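Oscombe Home Coffee Board > Brewing > Moka pots

Topic: Preheating the water in a moka pot - worth it or not?

wosska_fan
OK I have to share this because I've been grinning over my cup all morning! I finally tried filling the base of my Pagano with water from the kettle instead of cold from the tap, and the coffee is so much sweeter. I've had this pot for years and always blamed the beans. Who else does this?

tinlid
I do it, and I wouldn't go back. The grounds spend less time sitting over a heating base, so they don't get that cooked taste. Use a towel when you screw the top on, the base gets hot fast.

MarshRoad
Going to disagree here. My grandmother used cold water and a low flame her whole life and her coffee was wonderful. I tried the kettle thing for a month and mine came out thin and kind of sour. Cold water, small burner, lid open, walk away when it gurgles.

wosska_fan
Thin and sour sounds like a coarse grind to me! What are you using?

MarshRoad
Pre-ground from the store, the Sostico dark. So maybe you have a point, but it tastes great with cold water, so why would I change?

Vittoria Lo Presti
You can both be right! A dark roast gives up its flavor easily, and a slower start suits some people's taste. With a light roast I want all the heat I can get, so I boil the kettle, wait 30 seconds and pour up to just below the valve. Then medium-low until it starts to flow, and I turn the burner off completely and let it coast. I pull the pot at the first sputter and run the base under the tap.

The other thing I'd try before changing water is the basket. Fill it level, tap the side, wipe the rim and leave it alone - no pressing down. One stray ground on that gasket and you get steam out the side and half a cup of sadness.

tinlid
Seconding the rim wipe. I went through 4 gaskets before I figured out that mine were fine and I was just messy.

pell_mell
What about the paper filter trick? I wet an AeroPress paper and stick it under the top screen. Much cleaner cup, no sludge at the bottom.

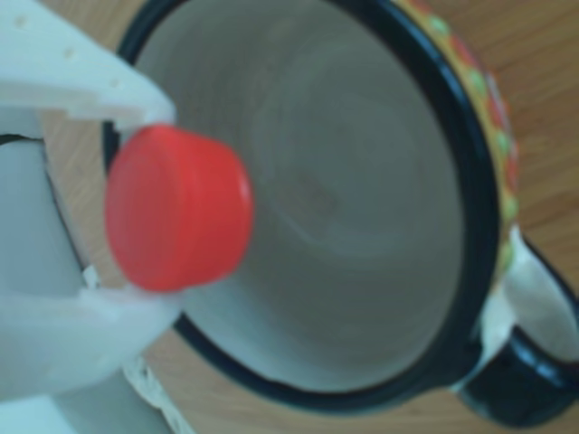
MarshRoad
No thanks, the sludge is the best part. I'm serious! A bit of body at the end is why I make moka and not drip.

wosska_fan
Ha, I'm with pell_mell on this one. Tried it just now and the last sip was lovely. Does it slow the flow for anyone else? Mine took a while to get going and I had to nudge the flame up.

Vittoria Lo Presti
It does a little. Go one step coarser on the grinder and it should even out. And stir the top chamber before you pour, the first part of the brew is a lot stronger than the last.

MarshRoad
Stirring I can agree with. Still using cold water.

Recent topics in Brewing
Wosska hand grinder, first impressions
Cleaning an aluminum pot without soap?
Best milk for a stovetop latte
Decaf that doesn't taste like cardboard
Induction plates for small pots

Comments from guests (3)
Jo: Tried the kettle method with an old oven mitt. Big improvement!
R. in the hills: Does altitude matter? My pot always sputters early.
kettleblack: Team cold water. Sorry.

Get the Oscombe monthly letter: brewing tips and board highlights in your inbox. Enter your email to sign up.
This site uses cookies to keep you logged in and remember your settings. Accept | Manage settings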